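Towels, mostly

Saturday, February 24, 2024

I finally dealt with the towels. I have been putting it off since June, when we moved the linens into the hall closet and I told myself I would sort them properly once the rest of the boxes were gone. The boxes are mostly gone. The towels were still in the same four stacks, and every time someone pulled one out from the middle the whole shelf came down.

The trouble is that I had three sizes folded in three different ways. The bath towels were in thirds, the hand towels in halves, and the washcloths were pushed in wherever there was a gap. The closet shelf is 39 inches wide and not very deep, so anything folded in half hangs over the front edge. I knew this and kept doing it anyway.

So this time I started with one hand towel and worked out a fold for it before touching anything else. The tan terry ones are the ones we use most. They are soft and fairly thick, and a thick towel needs a flat surface. Folding in the air works for a pillowcase, but with terry the corners drift and you end up with a lopsided square that looks fine until you put another one on top of it.

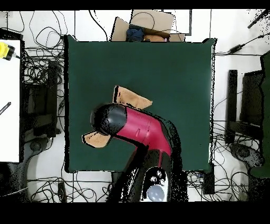

A big table is better than a bed for this. I used to fold on the bed and the mattress gives under your hands, so the edges never line up. Felt is good too. A bare tabletop lets the towel slide when you smooth it, and felt holds it where you put it. The cover needs to be pulled flat first, or you press its wrinkles into whatever you are folding.

The fold I settled on goes like this. Lay the towel out with a long side toward you. Bring the left side over to a little past the middle, then the right side over on top of it. Turn it so the short end faces you, fold the bottom up to the center, then fold it up once more. It comes out as a block that stands up by itself if the terry is thick enough. The older towels have worn thin and they fall over, so those go flat at the bottom of the stack.

I tried rolling as well. Rolled towels look nice in a basket, but on my shelf they came unrolled the first time one was taken out, and I went back to folding.

The step that took me longest to get right was the first one, just getting the towel open. A towel out of the dryer is a lump with a couple of corners buried in it. If you grab it in the middle and lift, it goes up into a point and the corners stay tucked underneath, and when you put it down again you have the same lump in another spot. What works is finding one real corner, following the edge along to the next one with your other hand, and then lifting. Two corners on the same short side and the rest hangs straight. I know people who do this without thinking about it. I was grabbing the middle for years. 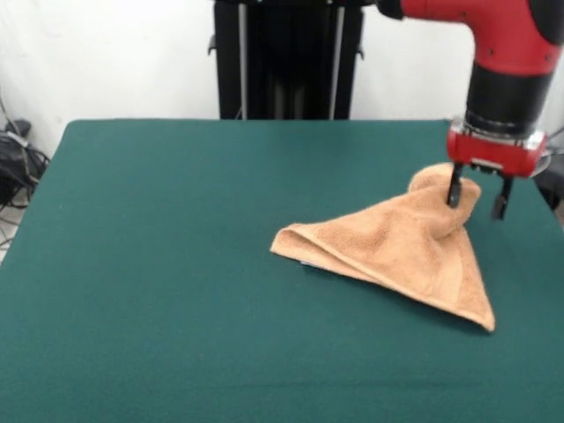 The tag helps, if the towel still has one. On most of ours it is sewn near a corner, so if I can find the tag I have a place to start. I used to cut the tags off because they bothered me on the hook. I have stopped doing that. On the ones where I already cut them there is a small stub left in the hem, and I can find it by feel.

Doubled corners are the other thing to watch for. Part of the edge turns over on itself and you don't notice until the towel is folded and one end is fatter than the other. I run a hand out from the center to each corner before the first fold. It takes a few seconds per towel. If a corner has dried bent, I give it a shake and leave it flat while I do the next one.

As for washing, I have cut back on detergent and stopped using fabric softener on anything terry. The towels felt slick with it and didn't seem to dry my hands very well. They go through on warm and then get 30 minutes in the dryer, and I check them before giving them more. Overdried ones come out stiff and don't want to lie flat.

The closet now has bath towels on the left, hand towels in the middle, and washcloths in a shallow bin on the right. Folded edge faces out. I moved the beach towels to the top shelf, where they can stay for a few months. A few frayed ones went into the rag bag, and two I couldn't decide about went back in the stack.

Sheets are next. I still have no good way to do the fitted ones, and the queen set is missing a pillowcase that I think is in one of the last boxes.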